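The Fruit Problem

At the engineering school in Grevstead, the robotics club has spent most of a school year teaching two robot arms to put fruit in a tray. The students call the project Ullow. They'll tell you, with some heat, that it's harder than it sounds.

I believe them. I'm less sure about the rest of the pitch. The club's poster says machines like these will be packing groceries in family kitchens soon, and the regional contest in Comness, where the team competes in May, likes to say the same sort of thing. On the Wednesday I visited, the job was a banana, an apple, a mango and a pomegranate. My niece does it faster, and she's in preschool.

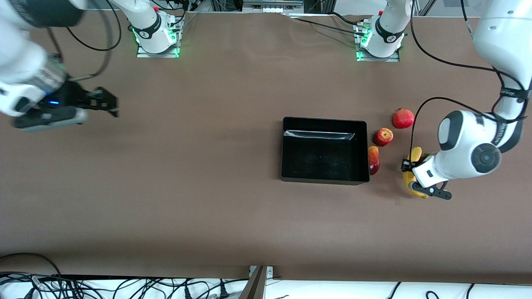 What the club has is practice, and a lot of it. Its logbook lists 897 attempts since the fall, and 193 of those are marked as clean, meaning all the fruit went in and none of it was dropped or squashed. Ask about the others and you get a long talk about lighting, grip and where the stem is pointing. It's a good talk. It's also what people selling home robots have been saying for as long as I've been writing about them.

The students themselves are more careful than their poster. Several told me they doubt the arms would cope with a bag of grapes. They want 400 clean runs before Comness, and they were still arguing about whether a bruised apple should count when I left to catch my bus.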